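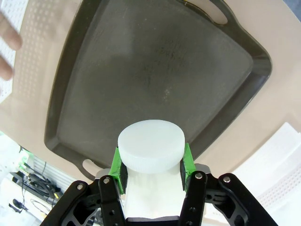
a tray, September can start

ok so I've decided this is the year I learn to make real soup. a thread, because my group chat muted me

background: I moved to Drurkau last winter and the whole town runs on soup. the diner does soup, the bakery does soup, the HARDWARE STORE had a crockpot going by the register in January (split pea, pretty good!)

meanwhile I've been eating the canned stuff for 13 years like some kind of raccoon

first try was chicken and rice. I put the rice in at the start and let it go all afternoon. friends, that was a casserole. I ate it with a fork

second try, onion. the recipe said 24 minutes to brown the onions and whoever wrote that has never met an onion. I was standing there at 9 pm still stirring, reading the back of the salt box for fun

BUT the onion one was so good. I had it for breakfast the next day and I'd do it again

things I've picked up so far: salt a little as you go, save your parmesan rinds in the freezer, and a splash of vinegar at the end wakes the whole pot up (I used cider vinegar, it's what I had)

also I got a stockpot at the Skedero outlet and it's way too big. it doesn't fit in any cabinet so it lives on top of the fridge now and I need a chair to get it down

someone in the replies asked about bouillon. yes I use it, the Bandano paste in the jar, no I'm not boiling bones on a work night

next up is a white bean and kale thing from an old Latuheru church cookbook I found at a yard sale. 197 recipes and I swear half of them are gelatin. page one is a ham mousse

the bean one says "cook until done" and that's the entire instruction, so wish me luck

if you have a good lentil soup please send it, I have two bags of the red ones and zero plan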